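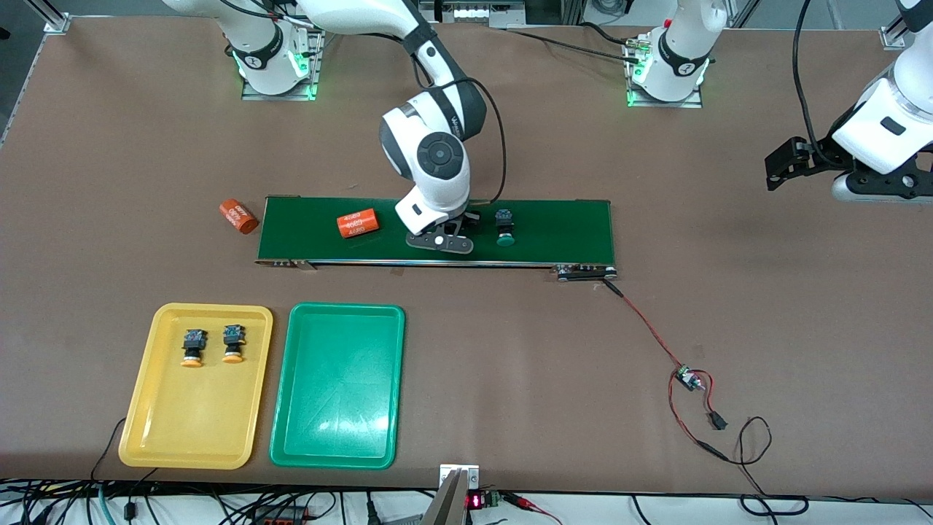
Page last changed: July, 16:20

Cash rewards for poaching tips should be fixed by law

The Cenmont reserve covers 808 square kilometres and has one reward scheme for reports of illegal hunting. Its sums are set case by case. A shot stag drew an offer of 200 euros; a trapped lynx drew 1,000. No published rule links either figure to the offence.

Viera Halás, who drafted the scheme, argues that wardens need a free hand. I disagree. A witness deciding whether to ring the office has to know what is on offer and when it is paid. At present the offer appears on a notice, sometimes weeks after the carcass is found, and tyre marks and bait do not last that long.

A fixed scale would be simple to write. Each protected species gets a sum, half due when charges are brought and half on conviction. Anonymous callers receive a case number and collect against it.

The cost objection is weak. The reserve logged 477 calls last year, and most concerned dogs off the lead. Those would earn nothing under either system.

Traian Iordache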